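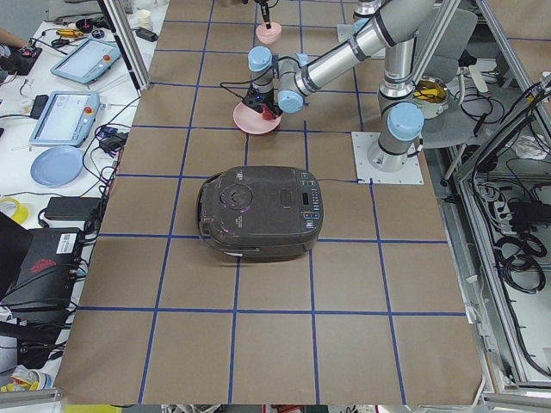 Rice cooker, round steam vent in the lid, buttons at the right.

Lastton 72 Pantry Shelf Unit

Freestanding wire shelving for the stuff that won't fit in the cabinets. Big pots, rice, canned goods, small appliances, paper towels. Updated page, August 12, 2026 - old part numbers no longer work, see the bottom.

In stock at Antoniuk Home Supply. Ships flat in 2 boxes. They sometimes come on different days, so please don't call us until the second one is late too.

Specs

Height: 72 in.
Width: 48 in.
Load: 70 lb per shelf, spread out. Not all in one corner.
Shelves: steel wire, Stastell gray coating
Feet: screw-in levelers, plastic caps included
Tools: rubber mallet (not included)
Color: gray only. White is gone and isn't coming back.

What's different from the old one

Clips. The old clips were a pain and we heard about it plenty. New ones are two-sided, snap around the post, and have a little window so you can see the groove. Shelf drops down over them and locks under its own weight. Tap with the mallet on each corner and move on.

Posts are now one piece top to bottom. The old posts screwed together in the middle and some leaned after a while. No more joint.

Wire spacing is tighter. Spice jars still tip on it - get the liner.
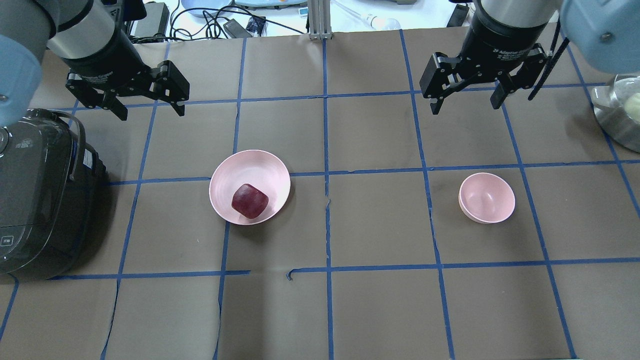 Putting it together

Lay out the posts first and put the clips on all of them at the same groove. Do the bottom shelf, then the top, then fill in. People who start in the middle end up taking it apart. Tapered side of the clip goes up. If the shelf slides right down to the floor the clips are upside down.

Level it empty. Turn the feet by hand, check with a level across the top shelf, then load from the bottom up. Heavy things low: flour bins, cast iron, cases of water. Cereal and chips up high.

Wall strap is in the small bag with the caps. Use it. If you have kids in the house definately use it.

Leave a gap behind for the outlet if you plan to plug anything in. Appliances that give off steam should be pulled out to a counter before use, don't run them under a shelf.

Casters

Manitz locking casters fit the same threaded hole as the feet. Sold as a set, all with brakes. Load limit goes down on wheels, check the caster sheet. Fine on tile and wood, bad on thick carpet. Take the wall strap off before you roll it (yes, we get that call). 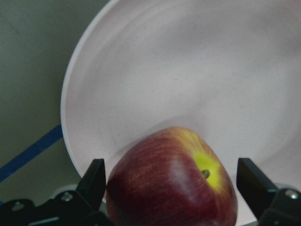
Can I cut the liner to fit a corner post?
Use regular kitchen scissors and make a small notch at each corner. Mark it with a pencil first, the liner slides around while you cut.

Care

Damp cloth, mild soap, dry it off. No bleach, no steel wool. Scratched spots in a damp basement will rust in time, touch-up pen is in the parts list. Clips can crack if the unit is stored below freezing so bring them inside for for the winter.

Parts and returns

Clips, feet, caps, strap, liner and touch-up pen all sold seperately. Old split posts don't match the new ones - don't mix them, the grooves are off.

Returns in the original boxes only. Missing a part? Send the number off the box label and we mail it out. No need to ship the whole thing back.

Next restock on liners is late August.

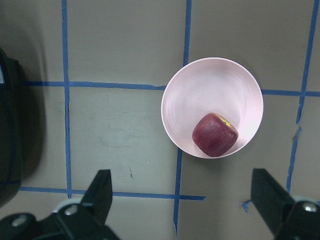

Red apple in a pale pink bowl.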